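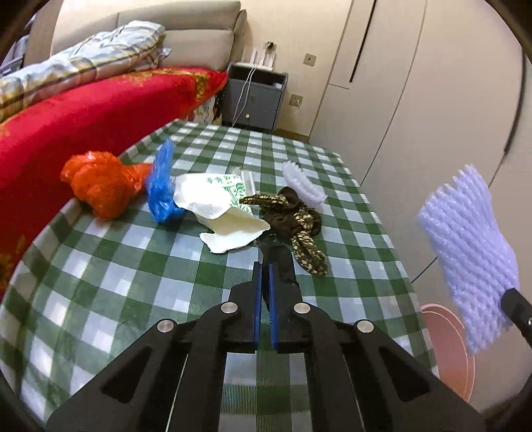
Sultau has opened orders for the Nurau, a pair of hand-held grippers sold with a data service for companies that train household robots. The kit is priced by the month, and the minimum term is 5 months.

Each gripper closes on two narrow blue pads. Soft waste was the focus of our review, and it is a demanding test. Plastic bags crumple and foam fruit sleeves flatten under light pressure. In 69 trials at a home in Ikwood, reviewer Cayetano Cabello recorded a clean first grasp in 66. The remaining three involved thin plastic lying flat on a tablecloth.

"The operator learns quickly to approach from the side," said Hường Vũ, who manages the service at Sultau. Customers receive their recordings each Friday, sorted by task.

The grip is comfortable for short sessions, although our reviewer reported a tired wrist after 28 minutes. Replacement pads are sold separately. A lighter model, the Hồ, is planned for July.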